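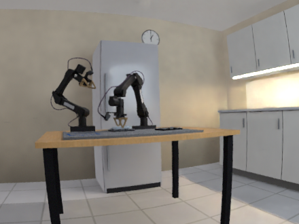
Workplace Comfort Team | Clenddale Office

Reports > Funded Projects > Quiet Corners

Updates Budget Contacts

The Podik chairs are in, and 429 staff have been told about them. I still doubt chairs alone get people to take a break.

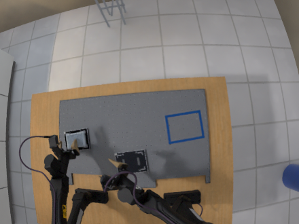 2 min read

Sukon's survey claims lower stress, but it ran for only 4 days. I wouldn't lean on it.

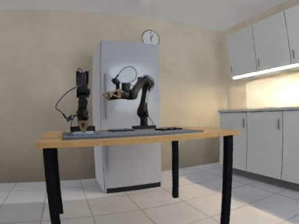

Table and mat, kitchen

Spending stands at about $667. Delia Figueroa wants plants next. I'd wait until November.
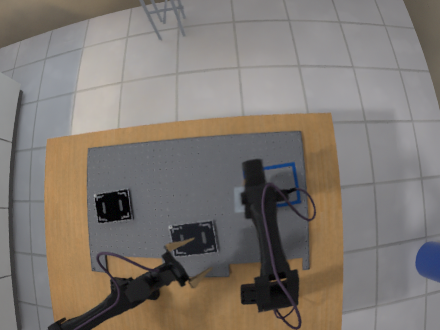
Next steps

Repeat the survey before paying Kelmendi for more seating.

Contact the team | Back to top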